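Forum: Cultural dress and textiles — Sewing for kids
Thread: Wax print shrinkage, kids' sets for Culture Day

Ikero
Prewashed 31 metres of cotton wax print at 40 degrees before cutting. Lengthwise loss was 8 per cent on the first wash and nil on the second. Crosswise was too small to measure. Has anyone had different numbers with the Fanley bolts?

Tang_sews
Similar on Fanley. I don't prewash for kids' sizes, though. They wear the outfit once, then outgrow it. Prewashing takes out the starch, and the gele won't hold a fold afterwards.

Ikero
Disagree. Ours get handed down to cousins. Cut the gele from unwashed cloth and prewash the rest.
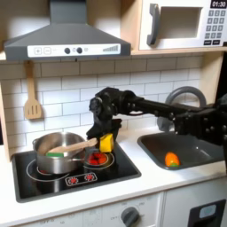 Drerkance
Colour matching is the bigger problem if half the bolt is washed and half isn't. The wash dulls the ground shade, and on yellow it shows at arm's length. I want the bright yellow of the block beside the pot there, and after a hot wash I get mustard. Cold wash, salt, no softener — then it stays close enough for the headwrap and wrapper to sit together.

Tang_sews
Salt does nothing for a print that's already fixed. Cold water is doing all the work.

Drerkance
Possibly. I haven't run it without.

Ikero
I'll cut two swatches from the same selvedge and wash one with salt, one without. Results in May.

Tang_sews
Label them before they go in.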